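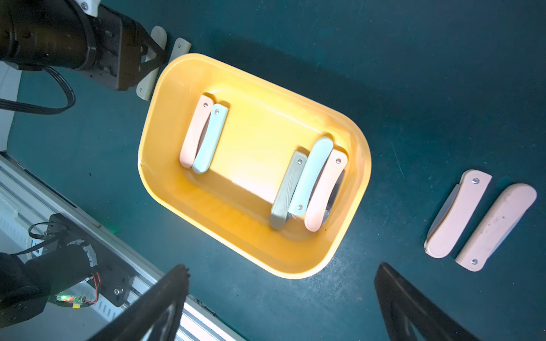

3.2 Sorting small things by colour

I came to this part of the study by way of my own kitchen drawer, I'll admit, but folding knives turned out to be a lovely thing to think about (Riaan Maluleke had been telling me so since July). They're small, they're all more or less one shape when shut, and people who own several tend to keep them together in a tray or a tin. So what makes somebody put two side by side and leave another out?

We kept to soft colours, pinks and greens, and asked people to group them however they liked. Of the 69 sorters at Priltham, most went by handle colour first and only then fussed over which way up each knife lay. Pivot ends all pointing the same way seemed to please some people enormously! Others didn't mind a bit, and their rows had screws at alternate ends, like sardines.
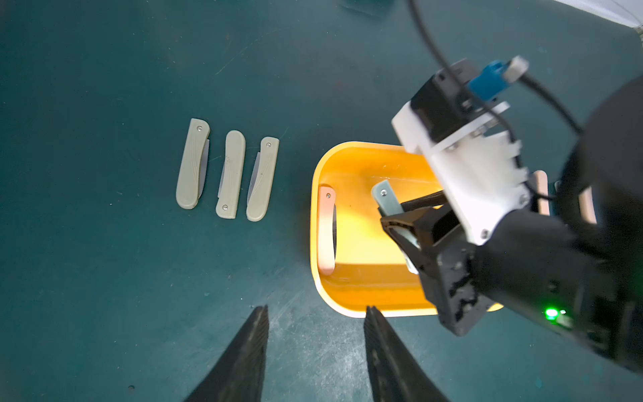
Figure 6. Green-handled knives in a row beside the yellow bin, with a pink-handled one inside.
Photo: Tumelo Chauke / Kila

The row in Figure 6 is the sort of layout I mean: handles nearly parallel, a little space between, and the screws not all at the same end. Hlongwane calls this "resting order" and treats it as a halfway stage, whereas the Suleck group would count it as already sorted. I lean towards Hlongwane, mostly from watching people go back and nudge things after they'd told me they were done.

The bin matters too. Its rounded corners make it awkward to line anything up neatly at the ends, and I'd like to try a square one before saying much more about clusters.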